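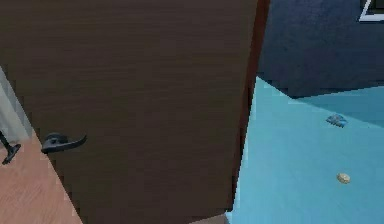 # The long way to a round mirror

I have been pushing one piece of glass over another for most of the winter, and my shoulders would like everyone to know it. The plan was simple enough. I wanted a telescope with a mirror I'd made myself, and I wanted it before the galaxies of spring slid off into the evening glow. Well, the galaxies have gone and I'm still polishing.

It started at the Famcombe star party, in a paddock with terrible coffee and a wonderful sky. Heidrun Wieser had her old Dobsonian set up near the fence and let me have a look at a globular cluster through it. I've seen plenty of globulars. I own a perfectly respectable shop-bought scope, a Botora, which cost me $2995 and has never given me a day's trouble. But the stars in Heidrun's eyepiece were so small! Little hard pinpricks, right into the core. I asked who'd made the mirror and she said she had, in the laundry, when her kids were in primary school.

I ordered a blank the following week.

## Glass, grit and a lot of walking

If you've never ground a mirror, the method is a bit absurd. You put a glass disc on top of a tool of the same size, with wet abrasive in between, and you push. Centre over centre, forward and back, a third of the diameter each way. Every few strokes you turn the glass a little in your hands and take a step around the stand. Do that for long enough and the top disc goes hollow and the bottom one goes domed, and the curve between them comes out very close to a sphere because that's the only shape that keeps touching itself in every direction.

I kept a tally for the coarse stage. It took me 415 wets (a wet is one charge of grit, from the first lovely crunch to the point where it goes quiet and muddy) to reach the depth I was after. Heidrun thinks that's a lot. She reckons I was being timid with the pressure, and she's probably right. I was scared of chipping the edge, having already chipped it once.

Then come the finer grits, and this is where you learn to be clean. I mean properly clean. One coarse grain in the fine stuff will put a scratch across the whole surface and send you back two weeks. I scrubbed the stand, the bucket, my fingernails and my apron, and I changed my jumper. I still got a scratch. It's over near the edge and I've decided to live with it - it'll cost me nothing I could ever see at the eyepiece.

## Pitch has moods

Polishing is done on a lap made of pitch, which looks solid and isn't. On a cool morning it's like toffee from the freezer. By mid-afternoon it's sagging over its own channels and you're out there with a razor blade, cutting them open again. I poured mine 5 times before I got one that sat flat, and the kitchen smelled like a pine forest on fire for days. Ndlovu, the little optical supplier I bought it from, sells it in three hardnesses. Get the middle one. I got the soft one and have been in a sulk with it ever since July.

But oh, the first shine! You rinse off the polishing compound and hold the disc up to the window, and the grey has gone clear in the middle, and you can see the bulb of the lamp behind you upside down and hanging in mid-air. I called everybody I know. Most of them were very polite.
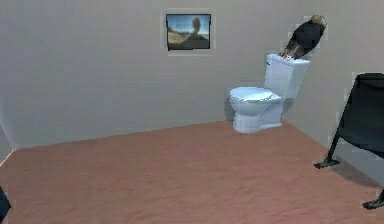

## Testing in the dark

The last stage is figuring, where you turn the sphere into a paraboloid by removing an amount of glass so thin it's silly to talk about. You check it with a Foucault tester, basically a slit of light and a blade on a sliding stage. Set it up at the mirror's centre of curvature, slice into the returning beam, and the surface appears to bulge up in shadows like a doughnut under a low sun. Bumps far too small to feel look like hills.

It's magic, and it's also maddening. Put a warm thumb on the glass for a moment and you'll see a hump there that takes ages to fade. My own breath drifting through the light path looks like smoke. I've learned to leave the mirror on its stand for 2 hours before I believe anything it tells me, and to do my readings around midnight, when the heater's off and the trucks have stopped on the Biststead road.

At the moment I have a turned-down edge and a slight hole in the centre. Heidrun looked over my numbers and suggested shorter strokes and a glass of wine. I've tried both, and the edge is coming good. The hole is stubborn, so I'm going to press the lap overnight and do another short spell with the mirror on the bottom.

After that there's the aluminising to book, then a cell and a tube to build, and I haven't so much as bought the plywood. The Famcombe crowd meets again in September. I've told them I'm bringing it.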